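学泰语学到第七个月，我终于敢给人写信了

先报告一个好消息：上个月我用泰语写完了一封完整的信，手写，两页纸，寄到了清迈府下面一个小镇，收信人看懂了！不光看懂了，还回了我三页！我拿着那个信封在楼道里站了好久，邻居家的狗都出来看我。

这篇早就想写了。七个月以来后台一直有人问我，没有语言环境怎么学，字母怎么背，声调怎么办，用什么教材。我每次都回得零零碎碎，干脆今天一口气写完，想到哪写到哪，你们凑合着看。

先说为什么学。去年冬天我在网上买了一本二手的泰国乡村食谱，纯粹因为插画好看，买回来一个字都不认识。书的扉页上有一行圆珠笔字，圆滚滚的，像一排小蝌蚪在游泳。我特别想知道那行字写的是什么。用手机翻译拍了几次，每次结果都不一样，一次说是“给鱼的姐姐”，一次说是“雨季的价格”。我一气之下就去买了本字帖。

就是这么个理由，说出来挺没出息的，可是我之前学法语学日语，理由都比这个体面，没有一个撑过三个月。

泰语有44个辅音字母，这个数字劝退了很多人。我想跟正在犹豫的朋友说，真的没那么可怕！第一，里面有两个已经基本不用了，认识就行。第二，每个字母都自带一个词，像我们小时候念“苹果的苹”一样，鸡、蛋、水牛、蛇、铃铛、大象，一路念下来像在逛动物园兼杂货铺。我最喜欢蛇那个字母ง，看一眼就能记住，就是一条抬着头的小蛇嘛。

我的办法是不按顺序背。教材都从鸡开始，一口气给你排到最后的猫头鹰，背到一半人就困了。我是先挑长得像的放在一起，比如ด和ต，ค和ศ，ถ和ภ，这些放在一起一对比，差别反倒跳出来了。圈圈朝里还是朝外，头顶有没有一个小缺口，脚下有没有拐弯。写上几天，手比眼睛先认识它们。

说到写，一定要写，一定要用笔写！我中间偷过懒，觉得都什么年代了，能认会打字就够了。结果有一个月我完全停滞，字母在屏幕上都认识，换一个字体就全成了陌生人。泰国街上很多招牌用的是没有小圈圈的现代字体，บ看起来像英文的U，ร像S，第一次看到的时候我整个人都是懵的。后来老老实实回去写字帖，写熟了笔顺，再看那些省掉圈圈的字体，居然能在脑子里把圈圈补回去。

我用的本子是Jastano的横线本，纸偏厚，钢笔不洇。他们家行距比较宽，这一点对泰文特别友好，因为泰文元音可以上下左右到处站，声调符号还要再往上叠一层，行距窄的本子写起来像早高峰的地铁。笔就是普通的细头钢笔，没什么讲究。

再说声调。泰语五个调，咱们说中文的人占了大便宜，起码脑子里早就有“声调能改变意思”这回事。我有个学伴是西班牙人，光是接受这件事就花了好几个星期，我听他念“马”和“狗”，一下午都没分出来谁是谁（他自己倒是特别自信，念得中气十足）。

不过占便宜归占便宜，也有坑。我一开始偷偷把泰语的调往普通话的四声上套，升调套二声，降调套四声，低调套三声前半截，套得还挺美。跟老师上第一节课，老师很温柔地说，你听起来像一个很着急的人。泰语的降调要先上去一点再下来，是有弧度的，普通话四声是直接砸下去。我砸了整整一个月，相当于对老师吼了一个月。

我的老师叫Oranuch Phromma，我叫她努老师，因为后两个音节里最先学会的就是这个。她在网上教课，每次50分钟，从来不拖堂，但是课后会发一段语音过来，把我当天念错的词全部重新念一遍，中间还夹着她家里的电扇声和远处的摩托车声。这些语音我全都存着，洗碗的时候听，等公交的时候听，现在我连她家电扇是哪种嘎吱声都熟了。

努老师有一个教法我特别推荐，叫“错了就唱”。声调念不准的时候，她不让你重复，让你把那个词拖长了唱出来，拖得越夸张越好，等到音高的走向对了，再一点一点缩短。听起来很傻，做起来更傻，可是见效飞快。“新的木头不烧”那个著名的绕口令，ไม้ใหม่ไม่ไหม้，就是我在厨房里唱会的，唱的时候锅里的粥都溢出来了。
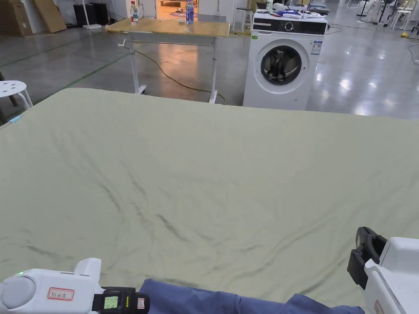 再往后就是拼读规则，这一段我承认是最难熬的。辅音分高中低三类，同一个声调符号放在不同类的辅音上，念出来的调不一样，音节是长是短、收尾是开是闭又会影响一遍。教材通常画一张大表格，我对着那张表格发过好几次呆，感觉在看化工厂的管道图。

后来我把表格扔了，改成背“代表词”。每一种组合只记一个我特别熟的词，比如高辅音加第一个声调符号，我就记ไข่，鸡蛋，低调。遇到新词先想一下它跟谁是一家的，是鸡蛋家的，还是米饭家的（ข้าว，降调），还是水家的（น้ำ，高调）。这样一来规则都变成了亲戚关系，脑子里像住了一个大家族，逢年过节还会串门。

差不多到第三个月，拼读忽然就通了。我清楚记得是晚上，在看一包泰国零食的背面，看着看着发现自己在小声念配料表。糖，盐，棕榈油！我激动得把整包都吃了。

单词方面，很多朋友问我到底背了多少。我用的是一个叫Grakard的卡片软件，打开统计看了一眼，现在总共是1,294张卡片。注意，里面有相当一部分我见了面还是要愣一下，所以千万别拿这个数当词汇量。我倒觉得卡片怎么做比做多少重要。前两个月我直接导入了别人做好的词库，第一批词里有“预算案”“半导体”“牧师”，背得我怀疑人生。后来全删了，自己做，规矩只有一条：这个词得是我当天真的遇到过的。

于是我的卡片变得非常私人。有“鱼露”，有“堵车”，有“你吃饭了没有”，有努老师骂她家猫的一句话，有从泰剧里听来的“你怎么现在才说”。每张卡片上我都写上遇到它的地方，复习的时候等于顺便翻日记。前几天翻到一张“停电”，一下子就想起来那是四月，努老师那边下大雨，课上到一半她的画面没了，只剩声音，她在黑灯瞎火里教我念“停电”，教完还让我造句。

泰剧当然也要看！不过我的建议是，第一部不要挑太好看的。太好看你就只顾着看字幕追剧情了。我挑了一部情节极其拖沓的家庭剧，一个误会能误会十集，主角们反反复复说同样的话，正好给我当听力材料。看到第六集，不看字幕也知道婆婆要说什么，因为她每集都说。

听歌也好，就是歌词会把声调唱没，初学的时候听歌学发音容易学歪。我拿歌来学句子，不学调。有一首东北部的民谣里用的都是方言，我学得兴致勃勃，上课显摆了一句，努老师笑到把麦克风关了，说我刚才像她外公。

下面讲讲写信这件事，这才是我最想写的部分。

那本食谱扉页上的字，第四个月的时候我终于读出来了。它写的是“给姐姐，鱼汤那一页我试过了，酸子要多放”。就这么一句！手机当初说“给鱼的姐姐”，倒也不算全错。我读懂的那一刻眼泪真的上来了，一个不认识的妹妹，在一本书上给姐姐留了一句关于酸子的话，书漂洋过海到了我手里，我花了四个月才听见她说什么。

我翻到鱼汤那页，果然有油渍。照着做了，酸子多放了，酸得龇牙咧嘴，可是第二口就停不下来。（我怀疑妹妹的口味比一般人重。）

书的版权页上印着一个小出版社的名字，Saithong，还有一个地址。我想，要不给他们写封信吧，就说这本书到了中国，有个人为了它学了泰语。努老师说好，但是她不帮我写，只帮我改。我写了五稿。第一稿每句话都以“我”开头，读起来像小学生自我介绍。第二稿我把敬语用得太满，努老师说读起来像在给寺庙捐款。第三稿、第四稿都在跟量词打架，书用เล่ม，信用ฉบับ，鱼用ตัว，鱼汤用ถ้วย，我越写越饿。

顺便夸一下泰语的量词。会中文的人学这个真的太舒服了，因为咱们早就知道世界上的东西是分脾气的，只是分法不太一样。最可爱的是ตัว，本义是身体，动物用它，桌子椅子也用它，衣服裤子也用它，有手有脚的都算。想想还真是，衬衫有袖子，桌子有腿，大家都是有身子的。雨伞和刀用的是另一个词คัน和เล่ม，刀居然跟书是一家的！我问过努老师为什么，她说她也是第一次被问，然后我们俩一起查了一晚上资料，越查越远，最后查到古代贝叶经怎么装订去了，那节课什么正事都没干，开心死了。

第五稿定了以后，手抄又抄了三遍。泰文词和词之间没有空格，句子之间才空一下，所以抄错一个字，后面整行都要顺下来，没法涂改。抄到第二页快结尾我写错了一个元音，只好整页重来。那天晚上我一边抄一边骂，可是抄完以后吹干墨水，一页圆滚滚的小蝌蚪，是我自己写的，那个高兴啊，跟你们说不清楚！

信寄出去走了13天。回信的人说她是出版社创办人的女儿，出版社已经不做食谱了，现在印学校用的练习册，但那本书她记得，插画是她姨妈画的。她说看见我的字，以为是哪个小学生写的，看到一半才发现是外国人。（我决定把这个当表扬。）她还抄了一份没收进书里的方子给我，香蕉叶蒸鱼，我正在逐字逐句地啃，有两个香料的名字连努老师都不认识，说得去问她妈妈。

她的字跟印刷体差别很大，小圈圈基本都省了，有几个字母连成一笔带过去。我就着台灯看了三个晚上，一边看一边拿铅笔在旁边抄成工整的。看别人的手写体是另一门课，教材里没有，我现在的办法是把她写的每一个字母都剪影一样描下来，做成一张对照表，ก长什么样，น长什么样，น和ม在她笔下简直是双胞胎，全靠上下文救命。

好了，实用的放在最后，给想开始的朋友列一下我现在每天的安排，你们按自己的时间改。早上刷牙的时候听努老师的语音。中午休息刷卡片，刷到烦为止，不硬撑。晚上写一页字，什么都行，日记、菜谱、歌词。每周两节课。看剧随缘。加起来每天也就一个钟头出头，有些天只有刷牙那几分钟，也算。

教材我用过两套，一套是Gustell出的入门，录音清楚，排版也舒服，缺点是对话太客气，里面的人永远在酒店大堂互相问好。另一套是图书馆借的老教材，对话发生在邮局和裁缝铺，词有点旧，但是人物会吵架会讨价还价，我更喜欢。努老师说里面有的说法她奶奶才用，我就专挑那几句背，等见到真的奶奶们再用。

对，我打算明年一月去一趟清迈！回信的那位说如果我去，可以到她们镇上看看老印刷机，顺便去市场认香料。我现在每天最起劲的就是练习怎么问路，怎么说“我坐过站了”，怎么说“不好意思能再说一遍吗”，最后这句已经练得炉火纯青，努老师说比我念自己的名字还标准。

有在学泰语的朋友请务必留言，尤其是会看手写体的，我这边第三页倒数第二行有个词卡了好几天，开头像ส又像ล，后面跟着一个我怎么看都像蜗牛的东西。猜出来的我请喝鱼汤，酸子可以少放。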